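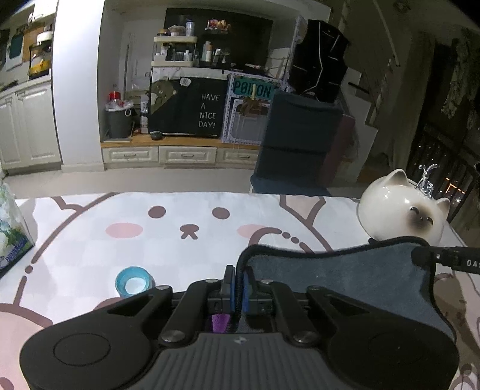 Can I get an item pulled off the consent agenda if I'm not on council?

Posted by Filippos Makris, March 2026
Filed under: Town & County > Council meetings

Quick one, typing this on my break so sorry for the mess.

I live in Quintanilla, the Flimside end, on Pranen Street. Council packet went up and our street is in it. They want to make the whole block resident permit parking, evenings and weekends. First any of us heard of it. It's on the consent agenda, item 42 I think, jammed between a mower purchase and the minutes from last time. The packet is 233 pages and the parking thing is a page and a half plus a map you can't read.

From what I can tell consent means they vote the whole pile at once, no talking. That can't be right for somthing like this? My mother in law comes over to watch the kids most evenings and there is no driveway. The map also has the wrong side of the street shaded unless I'm reading it upside down.

So what I want to know
- can a regular resident get it pulled so it's discussed
- do I have to speak in person or is email ok
- if it passes anyway is that it, or does an ordinance get voted twice

Called the clerk, got voicemail, box full. There's that Kidero thing on the town website where you sign up to comment but it wants an item number AND a file number and I only have the one. Meeting is coming up fast. Thanks

Prasanna Karunaratne

Used to go to a lot of these, different town but the setup is pretty standard. Check your own council's rules though, usually a pdf called Rules of Procedure or something close.

Consent agenda: yes, one motion, one vote, whole list. Meant for boring stuff. Any council member can ask to have an item taken off before the vote, and in most places they don't need a second or a reason. They say "I'd like to pull item 42" and it goes to the regular part of the meeting, either right then or at the end. If it's at the end, bring a snack.

Can YOU pull it? Depends. Some towns let anyone in the room ask, some only let members do it. I would assume members only and work from there. So email your district member. If you don't know who that is email all of them, they have public addresses. Keep it short. Like:

Please pull item 42 (permit parking, Pranen Street) from consent. Residents on the block were not notified and the map looks wrong. I'd like to see it discussed before a vote. Filippos, your address.

That's enough. Don't attach photos of your mother in law's car. Send it the day before at the latest, the morning of is pushing it. A lot of them read the packet the night before and that's when you want to be in the inbox. Put the item number in the subject line. I've seen good emails sit there unread with "concerned resident" as the subject.

Then ALSO sign up to speak. Email comments usually go in the record but don't get read out loud. Most towns give you two or three minutes. Write it down, time it, you'll run over the first time. Start with your name and street and what you want them to do, then the why. People do it the other way round and get cut off before they get to the ask.

On the map, say exactly what's wrong. "North side shaded, text says south side" or whatever it is. Staff will often ask to hold an item themselves over a mistake like that, they don't want to redo signs. Probably your best shot tbh.

Voted twice: look at whether it says ordinance or resolution at the top. Ordinances commonly get a first reading and a second reading at a later meeting, and the second one often has a public hearing. Resolutions are normally one and done. Parking zones can be either. In my old town the permit program was an ordinance but adding a street to it was just a resolution, so it went through in one night. Look at the first line of the document, it'll say.

Wiremu Pomare

they do this every time. they did it with the dumpster rules too. go down there and make noise, bring your neighbors, wear the same color shirt or whatever. our street got 2 hour parking and now the delivery guys just double park, so great job everyone

also call the clerk in person. I mean go in. the phone is useless

Cor Mertens

Also in Quintanilla, other side of the tracks. Prasanna has most of it, few local things.

File number: it's in the packet, top right of the first page of the item, small gray type. For yours I'm looking at it now and it's 3301. Kidero wants just the digits, no dashes, no year. If you put the year in it says "item not found" and dumps you back to the login. Took me three goes last time.

Sign up closes at noon the day of the meeting. After that there are paper cards on the table by the door, hand it to the clerk before the consent vote, not after. Consent is early here, right after the pledge and proclamations. If you walk in late it's gone.

Our rules say a member has to pull it, the public can only request. But the mayor does ask "does anyone wish to remove an item" and looks at the room when she says it, and I have seen her take one from a guy in the back row who just put his hand up. So put your hand up. Worst case she says no.

Yours says Resolution, so one vote. If it goes through there's still a way back, a member who voted yes can ask to reconsider but there's a short window and I dont know the exact days, ask the clerk. Otherwise it's a petition from the block to take the street back off. That's how my cousin's block did it and it took until June.

Guest passes are part of the permit program here btw. Read the fee sheet, near the back of the packet. Might solve the babysitting part even if you lose. I forget if they're good for evenings.

Clerk's window is open through lunch, go around the side door, the front one sticks.

Filippos Makris

ok wow thank you. Found the number, Kidero took it. Emailed all five of them and got one reply so far, she says she'll pull it and that the map "may be an earlier version." Cor you're right on the guest passes, says any time but max of two per house. Talking to the neighbors tonight, at least the ones who answer the door. Will bring a snack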